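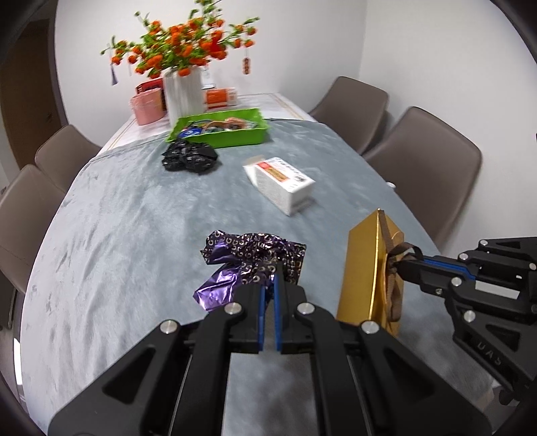 Sorting gift wrap for reuse

Posted 26 Sep 2019 in Household

I have kept a wrapping box since May. It started as an overflow bag behind the coats and became a system after Ruth Condori sent over a birthday's worth of leftover paper, all of it folded in quarters and most of it unusable. Folding in quarters puts a hard crease through the center of every sheet, and the center is the part that ends up on top of the next gift.

What follows is how I sort now. It applies to foil, film, tissue and coated bags. Fabric wraps are a separate subject.

Work surface

I sort on the dining table with a cloth over it. The cloth is a velvety one in pale blue-gray, and it covers the end I work at while the far end stays bare. A napped fabric holds foil in place. On the bare surface a sheet of film slides every time a door opens. The drawback is glitter, which goes into the pile and stays there through at least one wash. Glittered wrap gets done on the bare end, or on newspaper.

Small items go in a green plastic tray before anything else happens. If sweets and loose pieces are left on the cloth they end up under a sheet, and pressing a sheet flat over a hard candy leaves a dent that does not come out.

Foil and metallized film

The two get called by the same name in shops and behave differently. The test is to crush a corner in the fist and let go. Paper-backed foil stays crushed. Plastic film opens up again, partly or completely, depending on thickness. I keep both, but in separate sleeves, and the label on the sleeve matters because they look alike once flattened.

Foil with a printed repeat, such as purple with letter shapes in white and gold, hides creases better than a plain color. The reverse or the unprinted flap shows everything. When I cut a crumpled piece down, I take the plain part off first and use it for tags.

To flatten: printed side down, smooth outward from the middle with the side of the hand, then put it under a heavy book overnight. No iron. I tried an iron through a tea towel on its lowest setting and the print on a sheet of Liltura film transferred to the towel. A warm radiator is no better, as the edges curl before the middle relaxes.

Dark wrap with small white speckles is the most forgiving stock I have. It can be crumpled, flattened and used again with very little to show for it. I buy it deliberately now.

Anything smaller than 200 mm on the short side goes out, unless it is good enough for tags. I used to keep smaller pieces and never used one.

Bags

A tall glossy bag is worth more than any sheet, so bags get handled first and stored last, on top. Undo the ribbon before flattening. A bag pressed with its ribbon tied will carry the outline of the knot on its front panel for good. If the top has been gathered into a peak, open it fully, run a thumb down the inside of each side fold, and then close it along the original folds only.

Ribbon handles come in two types, knotted through a hole and glued inside the lip. The knotted type can be replaced. The glued type can be cut off and the bag used as a sleeve. I wind loose ribbon on card, up to 3 lengths per card, ends tucked into a slit.

Boxes

White cartons with a product label on them are fine as inner boxes. The label needs to come off or be covered, mainly if it has a barcode, which shows through tissue. Teófilo Urrego recommends lighter fluid on a cotton bud for the adhesive. It works on coated card and leaves a gray stain on uncoated card. For uncoated I just paste a piece of offcut over the label.

Storage

I use a Cundow under-bed box, 8 cm deep inside, which takes flat sheets and folded bags but no rolls. Order from the bottom: tissue, paper-backed foil, film, dark and speckled wrap, bags, ribbon cards. The Ccori version has a hinged lid and costs more. The hinge takes up depth at the back, and a full-size bag will not lie flat against it.

The box weighed 453 g empty. I don't have a figure for it full, but it can be pulled out with one hand.

Still unresolved: cellophane. It splits along any fold older than a few months and I have not found a way of rolling it that fits the box. For now it lives in a mailing tube in the hall closet.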